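Relative humidity in the pantry

The pantry in the Grudatdale house is a closet on the north wall with no vent and a door that doesn't seal. Crackers went soft in there all last summer. I had blamed the crackers, then the shelf, and in October I finally put a Saber hygrometer on each of the two shelves and started writing the numbers down.

The first job was checking the meters against each other. The usual method is a salt test: a bottle cap of table salt, wet to a paste, sealed in a bag with the sensor overnight. Air over saturated salt settles near 75 percent at room temperature. One meter read 74, the other 79. I wrote the offset on a piece of tape and stuck it to the back of the second unit.

With the correction applied, the lower shelf runs damper than the upper one by 10 points on most mornings. The floor is slab, so it stays cold, and cool air at the same moisture content reads higher. Moving the dry goods up one shelf cost nothing and did more than the tub of desiccant I had bought.

On containers: the Tekwood bins look good and leak. The lid sits on a flat gasket with one latch, and the corners opposite the latch lift. I put 200 grams of dried silica gel in one and weighed it again after 2 weeks. The gain was large enough that I stopped using them for anything except onions. The Drumoreck jars have a wire bail and a round rubber ring, and the same test barely moved the scale.
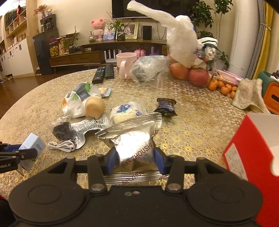
Grudatdale, April 13, 2024

Factory packaging is the other half of this. A crimped foil bag is a good moisture barrier until it is opened, and after that the fold and the clip are the weak points. Metal layers pass very little water vapor. Clear film passes more, and paper is close to no barrier at all.

My current rule is to leave sealed foil alone and move everything else to a jar the day it comes home. Flour is the exception, as I go through it too fast to bother.

Still to do: a sweep for the bottom of the door, and a second salt test on both meters before the weather turns humid.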